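**Ribbed finger pads wearing on the fork job, swap or flip?**

**kornside_remo** wrote:

Two-arm cell, parallel grippers with black ribbed pads, small camera on each wrist. It does table setting: forks mostly, some spoons. Since the pads were last changed it has run 82 hours. Forks have started to lean in the grip on the longer moves. Grip force is set to 62 percent and I haven't touched it.
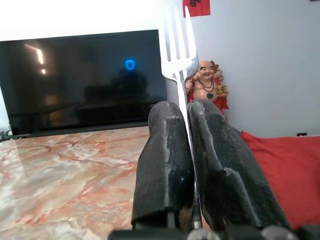
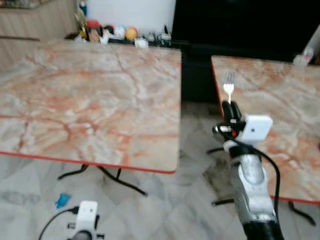 Questions:

1. Would you replace the pads now or swap left for right and keep going?
2. Does anybody clean these with something other than alcohol wipes?

I have one spare set from Gosier. The next order won't get here until March.

Remo Lüthi

---

**struan_mc** wrote:

Replace them. I can see light gray streaks along the top of the right finger in the close one. Ours looked like that and the ribs were already going smooth at the tip, where you can't feel it unless you take the pad off. Flipping just moves the worn edge to the other side.

Alcohol is fine. Let it dry before you close the gripper.

---

**notburga_s** wrote:

I don't agree with Struan. Streaks on the top contour tell you very little. The part that matters is the inside face, and you can't judge that from these. Take both pads off and lay a straightedge across the ribs. If there's a dip, change them. If not, clean them and put them back.

Also check the screws behind the pads. A loose screw gives you the same lean.

---

**kornside_remo** wrote:

Screws I did Monday. All tight. I'll do the straightedge tonight.

---

**brunner_fan** wrote:

What's the cable doing on that arm? In the wider picture the black one loops down the right side from the gripper area. We run a Proltov arm with the same kind of loop, and when the wrist turned far enough the cable pulled on the camera box. The camera shifted a little, the fork looked off center, and we blamed the pads for two weeks.

Put a paint mark across the camera mount and its bracket. If the mark splits, you have your answer.

---

**struan_mc** wrote:

He said the forks lean. A shifted camera won't make a fork lean.

---

**brunner_fan** wrote:

It will if the arm goes in off center and one finger touches the handle first. The fork gets pushed over before the second finger arrives.

---

**notburga_s** wrote:

That's easy to test. Hold the fork by hand between the open fingers, straight up, then close. If it stays straight through the whole move, the grip is fine and the pick is the problem. If it leans, it's the pads.

Do it at low speed with the arm stopped, and keep your thumb well up the handle.

---

**kornside_remo** wrote:

Did it, 8 tries. Stayed straight on six, leaned on two. Straightedge shows a small dip on the right pad, nothing on the left. Camera mount got a paint mark, no split so far, but I only ran it for an hour.

---

**struan_mc** wrote:

Dip on the right. Change the pads.

---

**notburga_s** wrote:

Yes, with a dip I'd change them too. Change both, even though the left is good. A new pad against a worn one closes unevenly. Keep the old left as an emergency spare and write the hours on it.

After the swap, run the gripper zero again before you pick anything. New pads are thicker, and the old closed position will be wrong.

---

**kornside_remo** wrote:

New set is in, zero done. I dropped the force to 55 to start and a fork slid down on the first lift, so it's back at 62. I also gave the cable a bit more slack at the clip. Liesl is running it tomorrow, and I'll post if the paint mark moves.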